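News > Company > Press releases

Horport opens shoe exchange and repair counter in Gamar

GAMAR, November – Horport, the household storage and footwear care retailer, will open a shoe exchange and repair counter at its Zernier Street store this month. Customers can bring in shoes they no longer wear, pick up a pair in their size, or leave worn shoes for cleaning and resoling.

The counter takes sneakers, sandals, boots and everyday work shoes. Shoes must come in pairs and be dry. Safety footwear and ice skates are not accepted.

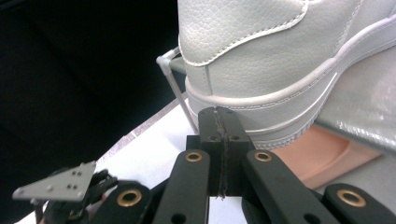 White leather sneaker with stitched heel panel.

Repairs will be done by Vukčević, a family workshop that has handled Horport's returns for 11 years. Standard jobs such as heel pads, new laces and glued soles are priced from a printed list at the counter. Larger jobs are quoted before any work starts.

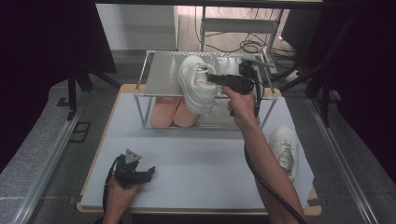

A trial at the same store last winter took in 500 pairs, and 96 of those went to the workshop before going back on the shelf. "Most people who came in wanted a place to take shoes that still had some use in them," said Polyxeni Nikolaidis, store manager. "Parents came back more than once, as children's sizes go fast."

Horport expects to handle 2,000 pairs in the first year. Pairs left on the shelf after three months will be passed to textile recyclers.

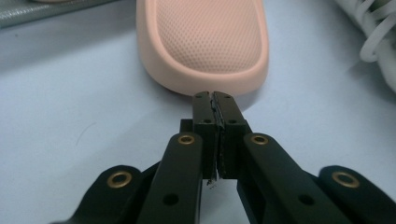 Peach-pink slide sandal on a pale tabletop.

Exchange is free for members of the Horport card program. Other customers pay a small handling fee for each pair they take home. The fee does not apply to children's shoes.

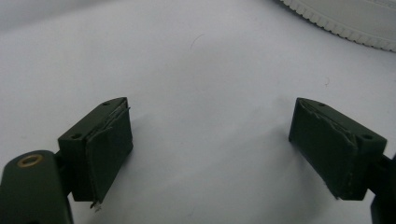
The counter opens at 10 a.m. and closes one hour before the store. Drop-offs can also be left at the service desk – ask for a numbered bag and keep the stub.

"If the first year goes well, we will look at two more stores," said Thanasis Tsolakis, head of retail services at Horport.

Press contact: Horport press office, Zernier Street, Gamar

Get Horport news by email. Enter your address to subscribe. You can unsubscribe at any time.

Recent releases
Horport extends evening hours in Gamar
New spare parts list for shelving and racks
Horport card program adds repair discounts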